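# On the Placement of Cookware During the Preparation of Corn

The present entry continues the household notes begun on this site in May. Earlier entries dealt with shelving and with the storage of lids. The subject now is narrower: the arrangement of pots on a covered table when corn is to be cooked in one vessel and buns are to be warmed in another.

It has been the practice in this household to prepare the table before any food is brought to it. The table is covered first. A plain cloth is preferred, drawn flat to the corners, without a printed pattern. Small items such as pot lids and measuring spoons are easily overlooked on patterned cloth, and on one occasion a spoon was folded into the cloth and sent to the wash with it.

## The Pot

A stainless steel pot with two loop handles is used for corn. The pot in present use was purchased at the Olteck store in Hultley, where it replaced an enamel pot that had chipped at the base. The enamel pot was retained for a time and now holds clothespins.

The handles should stand opposite each other in a line leading away from the cook. This arrangement was adopted after some trial. When the handles point left and right, they take up width that is better given to the lid and to the steamer. It should be noted, however, that the pot must be turned before it is lifted, and persons unaccustomed to the arrangement tend to forget this step.

A whole ear of corn is laid in the pot at a slant. Longer ears will not lie flat in any position and should be broken in half by hand. Cutting a raw ear with a kitchen knife is discouraged in this household. The husk and silk are removed at the sink, never at the table, and the silk is gathered in a damp paper towel.

Water is added after the corn has been placed. It should cover the ear by the width of 2 fingers. Salt is not added to the water. Several readers wrote to object to this position when it was first stated, and their objections were considered, but the practice stands.

## The Lid

The glass lid is set down to the right of the pot, flat on the cloth, with its knob upward. An earlier entry recommended that lids be placed with the knob downward so that moisture would collect in the bowl of the glass. That recommendation is withdrawn. A lid resting on its knob rocks when the table is touched, and a lid bought from Nzioka Housewares was lost in this manner.

Lids with a steam vent are preferred for corn. The vent should be rinsed under the tap after each use and checked against the light. A wooden toothpick is adequate for clearing it. Metal pins have been tried and leave marks around the opening.

## The Steamer

The steamer stands to the left of the pot. Its basket remains in place throughout, and the pleated buns are set into it directly. Many households line the basket with paper or cabbage leaves. Both methods are sound. In this household the basket is brushed lightly with oil and no liner is used, chiefly on account of the difficulty of obtaining paper rounds in the correct size.

Buns should be given space on all sides. Where a single bun is to be warmed, it may be placed near the side of the basket, which leaves the center free for a small dish of greens or a peeled egg. The author has found frozen buns from the Vilen bakery to be satisfactory. They are steamed for 30 minutes when taken directly from the freezer, a longer period than that given on most packages, and are left under the lid for a short time after the heat is turned off.

The steamer and the corn pot are not heated on the same burner in turn. This was attempted during the previous winter, when one burner was out of service, and supper was served after nine in the evening.

## Appliances

The large electric cooker has been moved to the right end of the table, beyond the glass lid. Its former position was on the counter beside the bread box, where its cord passed in front of the drawer containing the dish towels. The present position is an improvement, although the cooker must be moved back whenever the full table is required for a meal.

Readers have asked whether a cooker of this kind could replace both pots. It could do so in part. Corn prepared in it has been acceptable. Buns have been less so, as the tops became wet in two of the three attempts recorded. The separate vessels are therefore retained for the time being — a decision that will be reviewed when the kitchen shelves are rebuilt.

## Clearing the Table

Clearing proceeds from left to right. The steamer is emptied and taken apart first, and the basket is left to soak. The corn pot follows. The glass lid is washed by itself and dried with a towel, as drops left to dry on the glass produce spots that are tedious to remove. The cloth is lifted last, by its four corners, and shaken out at the back door.

Stainless steel interiors are wiped with a soft cloth and a small amount of vinegar. Abrasive pads have not been used on the corn pot since its purchase, and it is intended that this should continue. The steamer was less fortunate in its early years.

A record of suppers is kept in a notebook inside the pantry door. Corn has been entered 43 times since the notebook was started, and buns somewhat less often. The notebook does not record complaints, for which there is a separate page.

The next entry will address the sharpening of paring knives, together with a correction to the earlier table of oven temperatures.

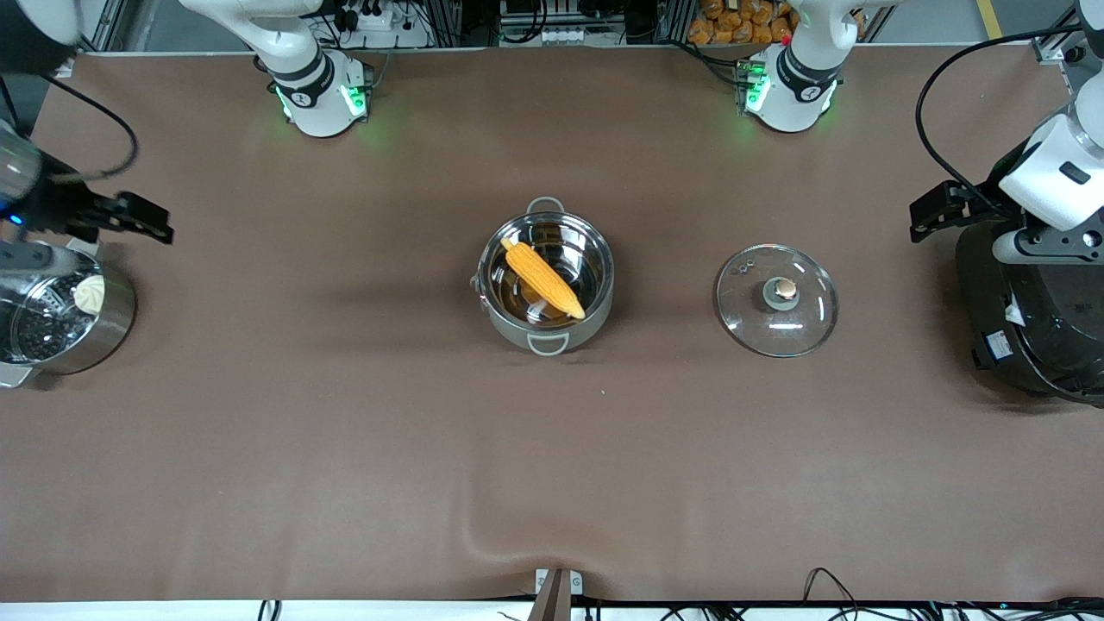
*Corn in the two-handled pot, with the glass lid at right and the steamer at left.*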